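Reusable Cup Program Extends to All Britstead Residences

Beginning in February, the reusable cup program that has operated at the Trendavlow residence will be extended to every residence managed by the Britstead Housing Office, including the Mendoza building and the two houses on the Tiltavport side of the river. Residents do not need to register. Charges will be handled through the existing meal account, and no separate card will be issued.

Under the program, hot and cold drinks purchased at a residence counter may be served in a returnable cup on payment of a deposit of $2. The deposit is credited in full when the cup is brought back to any participating counter, whether or not it is the counter where the drink was bought. Cups should be emptied before return. They do not need to be washed.

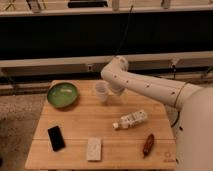 Residents have asked which cups the counters will take back. Only cups bearing the program mark on the base are eligible for a deposit credit, and staff have been asked to check the mark at the time of return. Appearance alone is not a reliable guide, as a translucent plastic cup like the one on the wooden table may be a disposable item, a personal item or a returnable one. Residents who are unsure may ask at the counter. Unmarked cups handed in by mistake will be kept for 3 days and then discarded.

The Housing Office purchased 199 additional cups for the Mendoza building, where the breakfast service is the busiest of any residence. A further order may be placed later in the term if the counters report shortages. Residents can help by returning cups promptly and by not storing them in rooms or shared kitchens.

Return hours will match counter hours at each residence. At Trendavlow, the counter will close at 8:30 p.m. A locked return bin will stand beside the mail shelves for use after that time. Deposits for cups left in the bin are credited the next morning, provided that the slip attached to the bin has been filled out with the resident's meal account number.

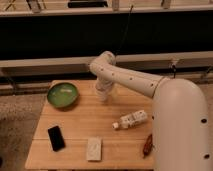 Cups that are cracked or stained should still be returned. The deposit will be credited as usual, and the cup will be withdrawn from use. Residents who have lost a cup are not charged beyond the deposit already paid.

Paper cups will remain available at all counters through the end of term. Questions about a missing credit should be directed to the Housing Office front desk, with the counter name and the time of return.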